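Search news Enter keyword Search

Grarport opens spare parts counter in Cotham

4/5/20 – Grarport has opened a parts counter at its Cotham repair shop, selling small plastic fittings one at a time. The counter stocks 1,634 parts, among them clips, tabs, feet and brackets.

"People were throwing out good things over one snapped clip," said shop manager Bianka Bodnár. "Now they can bring the old piece in and we match it."

Most parts ship from the Damasceno warehouse within 3 days.

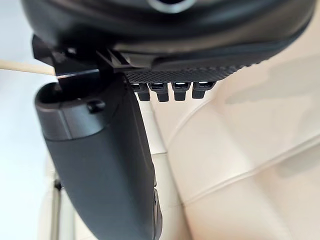 Reading time: 2 min

Textured grips and short black tabs wear differently, so staff check each before quoting. Contact: Onyekachi Odukoya, Grarport press desk.

Recent items
Flollus joins Grarport repair list
January opening hours
16 new fittings added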